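4. Comparing finger sets on cloth (two-person pull test)

Read section 3 first if the hand units are not paired yet. This section covers side-by-side trials of the Bailly fingers (long, curved) and the Wendon fingers (short, straight) on clothing. Same base for both. Takes most of a morning if you do every garment, less if you skip the towels.

4.1 What you need

- 2 hand units, charged, same firmware
- 1 spare unit, any condition, for parts
- Finger sets, Bailly and Wendon, still in their bags
- Hex key, the short one. The long one hits the base
- Test garments, bin C
- Laptop with Zuketti logger installed
- Log sheet, paper. Yes paper as well

Garments should be plain old clothes. Sweatshirts, T-shirts, one thin shirt. Nothing with sequins, nothing with a metal zipper. A stiff zipper took a chunk out of a pad in October and those pads are slow to reorder.

4.2 Fitting the fingers

1. Power off. Hold the switch until the light goes out. Not just dim, out.
2. Back out the pad screws, then the shoulder screws. Keep them in the lid.
3. Slide old fingers off. If they stick, wiggle, don't pry.
4. Slide new fingers on. Curve faces in.
5. Shoulder screws first, finger tight. Then pads. Then snug everything with the hex key.
6. Squeeze the trigger slowly, all the way. Tips should meet along the pads. If one tip rides over the other, back to step 4.
7. Do the second unit. Both units get the same set. Mixed sets are a separate test, see 4.7.

CAUTION: do not overtighten the shoulder screws. The base will crack before the screw strips.

4.3 Zero and check

1. Power on, fingers open, nothing in them.
2. In the Zuketti logger pick Device, then Zero. Wait for the beep.
3. Close on nothing. Reading should go to the closed value and stay there. Drifting? Zero again. Still drifting, swap the unit.
4. Wipe the camera window. Dry cloth only.
5. Check both units show up in the list. If only one shows, unplug both, plug the left one in first.

NOTE: Left means the left-hand person's unit as they stand at the table, not left on the screen. People get this wrong every time.

4.4 The pull

Two people, one garment, one unit each. Person A is the lead and calls the steps out loud.

1. Lay the garment down. Flat for the flat pull, twisted into a rope for the rope pull.
2. A closes on one end. Call "on".
3. B closes on the other end. Call "on".
4. Both lift a little, so the cloth clears the table.
5. A counts down. Both step back slowly until the cloth is taut. Slow. It's not a tug of war.
6. Hold it there for 6 seconds.
7. A calls "down". Both lower, then open.
8. Mark hold, slip or drop on the sheet before anybody touches the garment again.

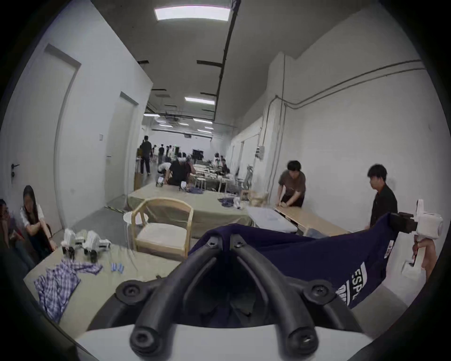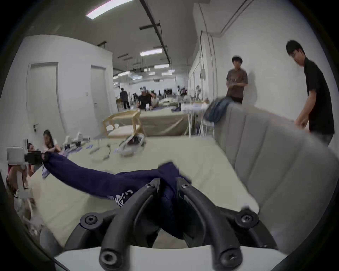
Uko Handling Lab / Gripper Trials Group

The first picture has the cloth pulled out taut between two units, the second has it twisted. Grip on a rope is a different thing from grip on a flat edge, so log them as seperate runs even if the garment is the same.

Repeat each pull three times, then swap ends. Then next garment. When the bin is done change the fingers (4.2) and go through the whole bin again in the same order. Same order matters, tired arms pull differently and we want that to hit both finger sets the same way.

CAUTION: keep your free hand off the fingers while the other person is pulling. If the cloth lets go the unit snaps back at you.

CAUTION: watch chair legs and cables when you step back. Clear the floor first.

4.5 Logging

Start the recording before step 1, stop it after step 8. One file per pull. Do not leave it running for the whole bin, splitting it later is a miserable job and it lands on Capucine Perrin.

File name goes: finger set, garment number, F or R (flat or rope), run number. Example: bailly-04-R-2. All lower case except the F or R. No spaces.

On the sheet write:

- finger set
- who is A, who is B
- result per pull
- anything odd (pad turned, trigger stuck, cloth already stretched)

A slip is when the cloth moves in the fingers but stays held. A drop is a drop. If A and B don't agree, write slip and put a question mark. We check it against the recording later.

The logger numbers files from where the last group stopped, so if your first one comes up as 2,591 or some such it's fine. Don't reset the counter.

4.6 Things that go wrong

Trigger feels gritty. Lint. Open the fingers, blow it out, go on. Bad after fleece.

Pad spins on its screw. Snug it. If it spins again, new pad, and redo the last three pulls with that unit.

Cloth slips every time on one side only. Swap the units between A and B. If the slip follows the unit, check pads. If it stays with the person they are probably gripping too near the hem. Grab deeper, two fingers' width in.

Reading jumps while nothing moves. Cable. Reseat at the base end first.

Picture freezes in the logger but the numbers keep going. Stop, save, restart the logger. The run doesn't count.

Battery light blinking. You have time for around 39 more pulls on a good pack, fewer on the old ones with tape on them. Finish the garment then change packs. Change both together.

4.7 Mixed sets (optional)

Bailly on A, Wendon on B, then the other way round. Only flat pulls. Only if both full passes are done and the sheets are filled in. Put "mix" at the front of the file name in place of the finger set, and write on the sheet which person had which.

4.8 Packing up

1. Power off both units.
2. Leave whatever fingers are on, on. Tag the unit with the set name.
3. Screws back in the lid, lid on the box. Count them.
4. Garments back in bin C unfolded, doesn't matter. Torn ones go in the rag bag, strike the number off the list.
5. Packs on the charger.
6. Copy files to the shared drive. Check they open before you delete anthing off the laptop.
7. Sheets in the tray by Friday.

Arm-mounted version of the same test is in section 5. Needs the bracket and the controller, and don't start it on hand unit batteries.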